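机器人来上班了，大人们的工作变了吗？

适合年龄：9至12岁
2022年6月13日

你家里的洗衣机后面，多半有一根灰色的、一圈一圈凸起来的软管。吸尘器上也有这样的管子。它叫波纹软管，可以弯来弯去，又不容易折扁。

这样的软管两头要装上接头，才能和别的东西连起来。在沃特维尔（Votville）有一家叫福莱克（Folleck）的工厂，专门做这件事。厂里有34名工人，每天要装3000根软管。以前，这些软管全靠人的手一根一根装好。现在，有一部分交给了机器人。

这篇文章讲的就是这家工厂：机器人做什么，人做什么，还有工人们自己怎么看。

什么叫“自动化”

自动化的意思是，让机器自己完成一件本来要人动手做的事。

自动门是自动化，你走过去，它就开了。洗衣机也是自动化，你按下按钮，它自己进水、转动、排水。工厂里的自动化也差不多，只是机器更大，做的事更复杂。

有些自动化机器只会一种动作，比如把瓶盖拧紧，一天到晚都在拧瓶盖。机器人不太一样。机器人有能活动的手臂，换一套程序，就可以换一种工作。上午装短管，下午装长管，都可以。

福莱克工厂里有4台装软管的机器人，每台有两条手臂。工人们给这条生产线起了个名字，叫“蒂尔塔德”（Tiltard）。

机器人怎么“拿”东西

你拿铅笔的时候，五个手指会一起帮忙。你不用想，手指自己就知道该用多大的力气。

机器人的“手”叫夹爪。福莱克用的是平行夹爪，它有两根手指，手指合拢的时候始终面对面，像两扇门往中间推。力气太小，软管会滑下来。力气太大，软管会被夹扁。所以工程师要先试很多次，找到合适的力气，再把这个数字写进程序里。

软管对机器人来说是很难拿的东西。一块积木，你捏住哪里，它都还是那个形状。软管就不同了，你捏住中间，两头会垂下去；你推它一下，它可能往旁边弯。机器人要把两样东西对准，可是其中一样总在变形状，这就麻烦了。

解决的办法是夹得离接头近一点。离接头越近，管子能晃动的部分就越短。你可以用一根毛线试试看：捏住离线头很远的地方，很难把线穿进针眼；捏住靠近线头的地方，就容易多了。

机器人还需要“看”。有的摄像头装在手腕旁边，手伸到哪里，摄像头就跟到哪里。桌面用白色，灰色的管子放在上面就比较清楚，电脑也比较容易分出哪里是管子、哪里是桌子。

两只手要配合。一个夹爪拿着一根软管，软管头上有灰色的套头，套头上还接着一小段白色的圆柱形零件。另一个夹爪拿着另一根软管，它的套头是开口的。两根管子的方向不一样时，得先转动手臂，让它们排成一条直线，再慢慢靠近。
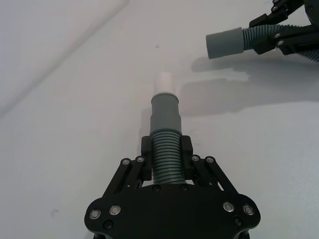 以前，人是怎么做的

扎德瓦·亚当斯（Zodwa Adams）在装配台前工作了很多年。她左手拿软管，右手拿接头，一推，一转，听到“咔”的一声，就放进箱子里，再拿下一根。

“手指会疼，”她说，“尤其是大拇指。到了晚上，我连果酱瓶子都打不开。”

同一个动作每天做几百次，肌肉和关节得不到休息，就会疼。医生把这种伤叫作重复性劳损。打电脑打得太久、弹钢琴练得太久的人，有时也会这样。

不过，人的手也有很厉害的地方。扎德瓦不用看，一摸就知道接头有没有装歪。管子上如果有一个小裂口，她的手指会先发现。

现在，工人们做什么

机器人来了以后，厂里的工作分成了几种。

看机器的人。哈尼西莱·兰珀萨德（Khanyisile Rampersad）负责两台机器人。她早上打开机器，检查夹爪上的螺丝有没有松，擦干净桌面，再让机器人慢慢地试装几根。机器人停下来的时候，屏幕上会出现一个号码，告诉她是哪里出了问题。她说最常见的原因是软管没有放好。

教机器人的人。里安·马赫兰古（Riaan Mahlangu）写程序。他要告诉机器人手臂移动到哪里、什么时候合上夹爪、什么时候松开。有一种弯头软管，他改了很久的程序，还是装不好，最后决定这一种继续由人来装。

检查的人。这是扎德瓦现在的工作。机器人装好的软管会送到她的桌上，她捏一捏、拉一拉，不合格的就挑出来。她也会告诉里安哪一种错误变多了，里安再去改程序。

手工装配的人。特别短的、特别软的，还有客人只订几根的软管，仍然用手装。只装几根的话，教机器人花的时间比直接动手还要长。

有人高兴，有人担心

机器人刚来的时候，大家的想法很不一样。

有人怕自己会没有工作。这种担心是有道理的。在有些工厂，机器做的事多了，需要的人就少了，有些人只好去找别的工作。福莱克这一次没有让工人离开，可是有两个人退休以后，厂里没有再请新的人来接替他们。

也有人不喜欢新工作。贾鲁万·拉塔纳库尔（Jaruwan Rattanakul）以前坐在装配台旁边，可以一边做事一边和同事聊天。现在她看着另外两台机器人，要走来走去，还要盯着屏幕。“手不累了，眼睛累，”她说，“而且机器那边有点吵，说话要很大声。”后来，她和哈尼西莱商量好，每隔一段时间就和手工装配的同事交换位置。

学习新东西也要花时间。工人们到莫福肯（Mofokeng）培训中心上课，学习怎么看屏幕上的号码、怎么安全地停下机器。上课的时间算在上班时间里，工资照发。有的人学得快，有的人上了两遍同样的课。

安全第一

机器人的手臂力气不小，它也不一定知道旁边有人。所以工厂有几条规定，每个人都要遵守：

机器人工作的时候，不可以把手伸进去。
要拿掉在里面的东西，先按停止按钮，等手臂完全不动了再拿。
长头发要扎起来，不戴手链和围巾。
看到奇怪的动作或者听到奇怪的声音，马上停机，然后叫人。

红色的大按钮叫紧急停止按钮。任何人都可以按，按错了也不会挨骂。

机器人也会出错

负责生产的埃尔玛丽·布特莱齐（Elmarie Buthelezi）有一个本子，专门记机器人的错误。去年9月，她记下了686次停机。有时是管子滑了，有时是两个接头没有对准，有时是阳光从窗户照进来，桌上的影子让摄像头认错了位置。

窗户后来装上了窗帘。管子滑掉的问题，里安是靠放慢手臂的速度解决的。这样每一根要多花一点时间，但是掉下来的少了。

小词典

自动化：让机器自己完成本来由人做的事。
夹爪：装在机器人手臂末端、用来拿东西的部分。
程序：写给机器的一步一步的指令。
装配：把几个零件装在一起。
重复性劳损：同一个动作做得太多引起的疼痛或受伤。

动手试一试

找一根能弯的吸管和一根普通的吸管。每只手只用大拇指和食指，把一根吸管的一头捏小一点，插进另一根里面。先捏住吸管的中间试，再捏住靠近管口的地方试。然后请一位朋友来合作，你拿一根，他拿一根，两个人都不说话，看看能不能插进去。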